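How to write a short review of a science fiction series novel

Reviewing the third or fourth book in a series is harder than reviewing a stand-alone. Some of your readers have read everything so far and some have read nothing, and both will land on the same page. The steps below are the ones I use for Porivent, where reviews run to 359 words at most.

Before you start

Read the book once without taking notes, apart from page numbers. I write them on the bookmark. For the last Skeltico novel I had only one number by the end, 223, where the fleet leaves Talebi orbit, and most of the review came out of that chapter.

If it is more than a year since you read the previous book, skim its last two chapters. You don't need to read the whole series again.

Step 1: Say where the book sits

Put the series name and the book's place in it in your first sentence. Then say whether a new reader can start here. "Book four of Skeltico, and you will need the first three" is enough.

Step 2: Sum up the plot in 80 words

Stop at the end of the first quarter of the book. Name two characters at most and one place. Leave out ranks, ship classes and the history of the war unless the story makes no sense without them.

With earlier books, assume the reader knows who survived only if the blurb gives it away. A death in book two is still a spoiler for someone.
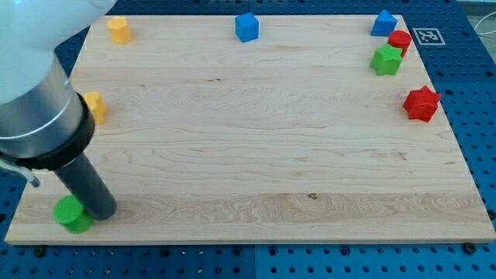

Robot arm above a green cylinder.

Step 3: Pick one thing that works and one that doesn't

Give each its own paragraph and point to a chapter or a scene. "The battles are exciting" tells a reader very little. "The boarding action in chapter nine is told from the losing side" tells them a good deal more.

Be fair about faults that belong to the whole series. If the author has always used long briefings — and the Skeltico books are full of them — say so once and move on.

Step 4: Compare it with the last book

One or two sentences. Is it longer, slower, grimmer? Does it settle anything left open?

Step 5: Check the names

Invented names are where most mistakes creep in. I once wrote Skeltero, a moon, all the way through a review when I meant Skeltico. Search your draft for every proper noun and check it against the book.

Longer reviews

For a full essay of 2,000 words the order stays the same, but put a spoiler warning after step 2 and discuss the ending freely from there. Keep quotations short and give the page and edition for each.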